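Galería: la mesa de las cosas sueltas

Fotos del vaciado del local de Drallow, en septiembre. El local cerró después de muchos años como papelería, mercería y, al final, un poco de todo. Homa Sadeghi y Bahman Shirazi se encargaron de abrir los cajones y de decidir qué se vendía, qué se regalaba y qué iba al punto limpio. Las fotos grandes del escaparate y de la trastienda están en la página anterior; esta parte es de lo pequeño.

El inventario final tiene 1,519 entradas, casi todas de material de oficina. Lo que no encajaba en ninguna categoría fue pasando por la mesa de fieltro, que se compró de segunda mano y que al final también se vendió, por 50 euros.
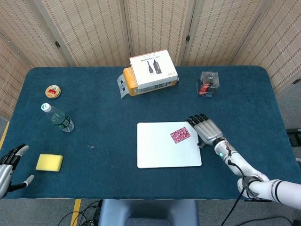

Clasificar lo suelto llevó más tiempo que vaciar las estanterías. Las cajas con su embalaje son fáciles, porque el producto viene impreso por fuera, como en la blanca con los dos dibujos que parecen cables, puesta encima de la naranja y amarilla. Con lo demás hay que ir pieza a pieza: una esponja amarilla, una lata redonda con la tapa roja y crema, un clip plateado que sobre el fieltro azul verdoso casi no se ve. Los clips fueron todos al mismo bote – no se anotaron uno por uno.

Latas. Las que cerraban bien se guardaron para botones y chinchetas. Ghazal Rashti se llevó las que tenían la tapa abollada.

Cables y accesorios. Lote 205 del inventario. Lo que seguía en su caja se ofreció a la tienda de Ploleline; lo que no tenía embalaje se probó antes de decidir.

Limpieza. Esponjas, bayetas y dos cubos. Se usaron allí mismo, el miércoles, para dejar los estantes listos.

Tarjetas y papeles pequeños. Van en sobres, separados por tamaño. Los que llevan algún nombre escrito se apartaron para la familia Ghorbani.

El biombo y la mesa salieron los últimos, ya con el local barrido. Iwona Sobczak vino a recogerlos con su furgoneta.

Quien reconozca como suyo algo de esta página puede preguntar por Parviz Zamani en Drallow, por las tardes. Lo que nadie reclame se queda en el lote general.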